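Häufige Fragen zur Rückgabe und Sortierung von Zubehör und Kleinteilen

Materialausgabe Prostmont, Stand: 4. April 2019

Die folgenden Antworten gelten für alle Abteilungen, die Geräte, Gehäuseteile, Kabel und Werkzeug aus der Materialausgabe entleihen oder dorthin zurückgeben. Fragen, die hier nicht beantwortet werden, richten Sie bitte an Femi Adeyemi, Raum 12.

Was kann ich in der Materialausgabe abgeben?

Angenommen werden alle Teile, die im Bestandsverzeichnis stehen, außerdem Restteile aus abgeschlossenen Projekten, auch wenn sie keine Bestandsnummer haben. Das Verzeichnis umfasst derzeit 2.734 Positionen. Möbel, Bildschirme und Batterien gehören nicht dazu. Für Batterien und Akkus steht der Sammelbehälter im Erdgeschoss bereit.

Muss ich die Teile vorher sortieren?

Eine grobe Trennung reicht. Legen Sie Werkzeug, Polster und Gehäuseteile bitte nicht zusammen in eine Tüte. Harte Kanten hinterlassen auf glänzenden Oberflächen Kratzer, und zerkratzte Gehäuse können wir nur noch als Ersatzteil führen. Die Feinsortierung übernimmt die Materialausgabe.

Welche Kiste nehme ich?

Für gemischte Rückgaben verwenden Sie die grauen Kunststoffkisten. Sie stehen leer und ineinander gestapelt neben dem Eingang und dürfen ohne Anmeldung mitgenommen werden. Eigene Kisten sind erlaubt, werden aber nicht aufbewahrt. Wer seine Kiste zurückhaben möchte, schreibt Namen und Durchwahl darauf.

Darf ich Teile im Versandkarton zurückgeben?

Ja, wenn der Karton noch stabil ist und der Inhalt dazu passt. Ein Karton darf mit in der Kiste stehen. Altes Klebeband braucht nicht entfernt zu werden. Überkleben oder streichen Sie aber alte Adressaufkleber, damit der Karton nicht versehentlich in die Hauspost gerät. Leere Kartons ohne zugehöriges Gerät kommen direkt ins Altpapier.

Wie sollen Kabel verpackt sein?

Kabel werden lose aufgerollt und nach Möglichkeit mit einem Klettband gesichert. Bitte nicht knicken und nicht um das Gerät wickeln. Gehört ein Kabel fest zu einem bestimmten Gerät, legen Sie es neben dieses und vermerken das auf dem Zettel. Kabel ohne Zuordnung kommen in die Schublade mit der Aufschrift Potum und können dort von allen Abteilungen entnommen werden.

Wo stelle ich die Kiste ab?

Auf dem Teppichboden neben dem gelben Regal, mit genügend Abstand, dass man an beide Ebenen herankommt. Die Kiste bitte nicht auf das Regal stellen. Die Ablagen sind für einzelne Teile gedacht, und volle Kisten verkratzen den Lack.

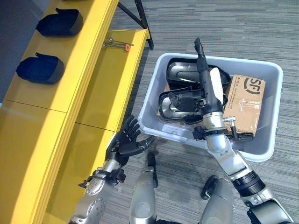

Polsterteile kommen auf die obere Ablage, nebeneinander und in gleicher Ausrichtung. Sie sollen nicht gestapelt werden, da die Form sonst mit der Zeit nachgibt. Handwerkzeug liegt auf der unteren Ablage, bis es in den Werkzeugschrank geräumt wird. Wenn Sie unsicher sind, wohin ein Teil gehört, lassen Sie es in der Kiste.

Was ist mit Teilen, die paarweise ausgegeben wurden?

Paare bleiben zusammen. Das betrifft vor allem Schalen, Abdeckungen und gebogene Gehäuse. Fehlt eines der beiden Teile, geben Sie das andere trotzdem ab und schreiben »einzeln« auf den Zettel. Taucht das zweite Teil später auf, wird es anhand der Bestandsnummer wieder zugeordnet.

Wie reinige ich glänzende Gehäuseteile vor der Rückgabe?

Mit einem trockenen Mikrofasertuch. Bei Fingerabdrücken darf das Tuch leicht angefeuchtet sein. Der Reiniger Citine, der in den Werkstätten steht, ist nur für Tischplatten und Metallregale freigegeben. Auf Kunststoff bleiben davon matte Stellen zurück. Klebereste lassen Sie bitte dran und weisen darauf hin.

Was muss auf dem Rückgabezettel stehen?

Name, Abteilung, Datum der Rückgabe und, falls vorhanden, das Projektkürzel (zum Beispiel Zaidi). Eine Stückliste ist nur bei Teilen mit Bestandsnummer erforderlich. Defekte bitte kurz beschreiben: »Clip abgebrochen« hilft uns weiter, »kaputt« nicht.

Wie lange bleibt eine Kiste stehen?

In der Regel vier Arbeitstage. In dieser Zeit können Sie noch etwas herausnehmen oder nachlegen. Danach wird die Kiste ausgeräumt und der Inhalt eingebucht. Im Dezember dauert es wegen der Inventur länger, dann sind es bis zu zwölf Arbeitstage.

Ich habe etwas Falsches abgegeben. Was nun?

Melden Sie sich möglichst bald. Solange die Kiste nicht eingebucht ist, genügt ein kurzer Anruf. Nach der Einbuchung ist ein normaler Ausleihvorgang nötig, auch wenn es sich um ein privates Teil handelt. Private Gegenstände ohne Namen werden sieben Wochen aufbewahrt.

Kann ich Teile direkt aus einer fremden Kiste nehmen?

Nein. Fragen Sie zuerst die Person, deren Name auf dem Zettel steht, oder warten Sie die Einbuchung ab. Das gilt auch für Kabel und Netzteile.

Wer haftet für fehlende Teile?

Bis zur Einbuchung die abgebende Abteilung, danach die Materialausgabe. Für Kleinteile ohne Bestandsnummer wird kein Ersatz verlangt.

Werden Rückgaben bestätigt?

Für Teile mit Bestandsnummer geht nach der Einbuchung eine Bestätigung per Hauspost an die Abteilung. Für alles andere gibt es auf Wunsch eine Kopie des Rückgabezettels.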